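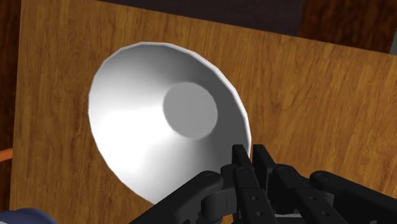 Rosalind Petheram
Household tasks lead, Vulteo

Speaker notes, 12 September 2024
Can it clear the table yet?

Opening

Wait for the doors to close. Ask for hands: who cleared up after breakfast this morning? Then: who thought about it while they were doing it? Most hands will go down, and that's the whole talk really, so let the room enjoy it for a second.

Say what we do. Vulteo works on small household jobs for robot arms, the bowls-and-cups end of things, and Drirkunau is our table-clearing project. I've been on it from the first week and I still get a daft grin when a bowl goes up cleanly. I want to show people where we are, including the bits that are rubbish.

Slide: the short version

A machine can pick a bowl off a table. It can do that today, quite often, in a place it knows. Clearing up after a family of four is a different size of job, and I'll spend most of my time on the distance between the two.

Slide: why a bowl is a lovely problem

I could talk about bowls all afternoon (don't!). A bowl has a thin rim and a big empty middle. With two fingers you can go over the rim, one inside and one out, and pinch the wall. Come in a touch too far over and both fingers land inside and you're pinching air. Come in too low and you bump the base. A hand with more fingers gives you other choices: you can cup the outside, or steady it from one side, but every extra joint is another thing to plan for, and the table is always in the way of the bit you'd most like to get hold of.

Hold up the bowl from my bag here. Do the pinch slowly. Then do it the way you'd do it at home, thumb in, fingers under, already looking at something else.

White bowls are a nuisance as well. Pale inside, pale outside, soft shading, and the camera has to decide where the wall stops and the bottom starts. Wood grain is busy, which helps in some ways and muddles things in others.

Slide: practice in simulation

We do most of our practice in Dollo, our simulator. Wooden table, bowls, cups, an arm, and you can drop things as often as you like and never sweep up. We've done 1277 runs of the bowl lift there. I love it. People sniff at simulation and I used to be one of them, but you can try a silly idea before lunch and know it's silly by lunch.

What it does badly: porridge. Anything sticky, anything sloshing, a spoon left standing in the bowl. Friction is a guess. Our rendered crockery is far too clean and I've said so in every planning meeting.

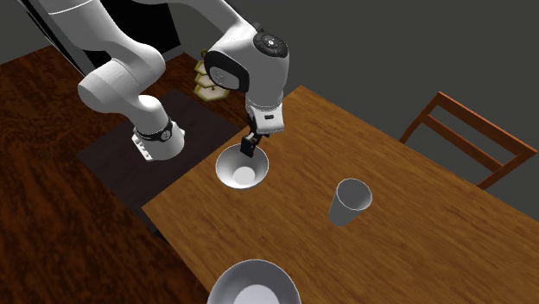

Can a robot clear a whole breakfast table without help?

At present it can manage single items in a tidy, familiar layout, and a person still has to step in when things are stacked, touching or full.

Slide: the Chang kitchen

Chang is our test kitchen, one real room with a real table. We ran 106 lifts there in September using what we'd learned in Dollo. I'll put the clips up and talk over them. Leave the slow one running, people like to see how long it hovers.

Say clearly that the lift is the easy half. Putting the bowl down in a sink full of other bowls is where I'd bet on a ten-year-old over anything we own.

Say what surprised us too. Cups went better than I'd feared. A tall tumbler gives the fingers a nice straight side, so the approach is simpler, but it tips if you brush it on the way to something else, and the arm's elbow is a great one for brushing things. Planning for the whole arm and not just the fingertips was the best change we made all year.

Slide: shop floors

Someone always asks, so get in first. Moving the same tub from the same shelf to the same trolley is a far kinder job. Known shapes, decent lighting, no toddlers. I expect useful work there sooner than in kitchens. Restocking mixed shelves is closer to the breakfast problem and I'd put it in the hard pile.

Slide: what's next

Stacking 2 bowls of different sizes, small into large. Sounds trivial, is wonderful to watch.
Spoons.
Getting through 3 items in a row with no reset in between.

If time is short, skip the shop floor slide and go straight to this one. Bowl is to be passed round during questions. Get it back afterwards, it belongs to the kitchen.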